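About Us

Hi, I'm Tiruwork Tsegaye, and I run Griltside, a little sewing school above the old Mac Mathúna shoe shop in Gutbridge. I started it with five secondhand machines and a cutting table my uncle built, and we're up to nine machines now (eight on a bad day — the green one sulks).

I learned to sew from my aunt, who could copy a dress after one look at it in a shop window. I can't do that! What I can do is sit next to you while you put in your first zipper, and unpick it with you when it goes in upside down. I've done 767 of those, going by the class book.

Classes are small and mostly in the evening. Beginners make a tote bag first and then pajama pants, and after that you pick your own project. We buy most of our cotton from Provgate, and you're welcome to bring your own, just wash it before you come.

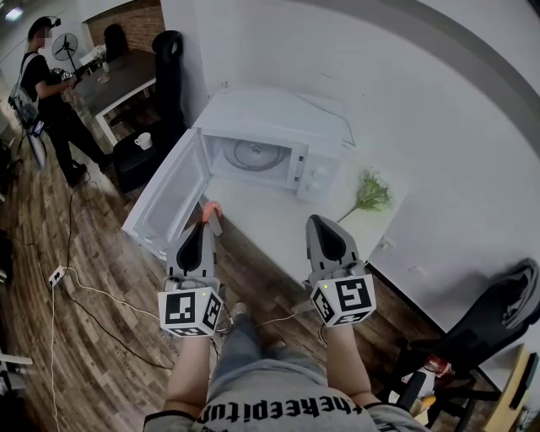 Evening class starts at 6:30 and plenty of people come straight from work, so bring your supper if you like. The break is at half past seven and it's my favorite part, everybody comparing seams and swapping patterns. The microwave is the plain kind with two round knobs, so no buttons to figure out, and there's always tea. New beginner classes open up in December — come up and say hello!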